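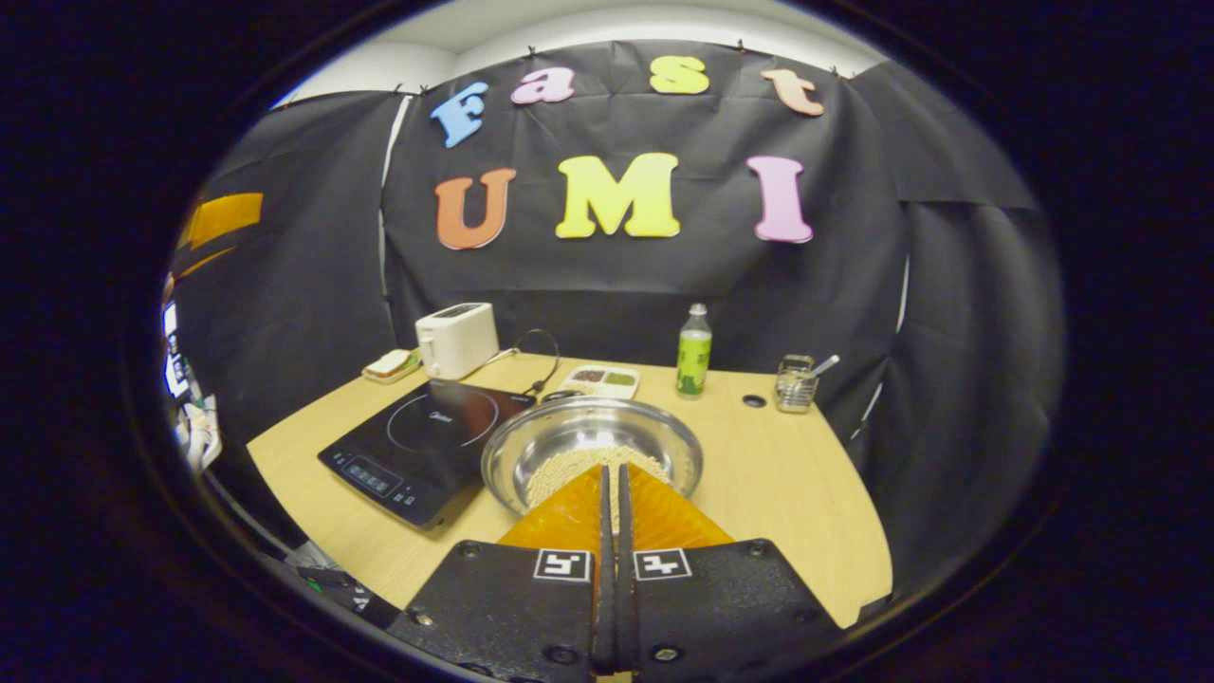
Chantelle Du Plessis asked after the last session whether slow, careful demonstrations are worth more than quick ones, and I've been chewing on that ever since (thank you, Chantelle!). My answer for now is that steady beats slow. Bring the fingers down into the grains in one smooth motion, close them, lift, and carry on even if you spill a few.

For next time, each group of 3 records 13 tries at the bowl, then swaps hands so that everybody gets a turn with the gripper. Please save your files in the Skurno folder, and see Zodwa Kruger if you need a login.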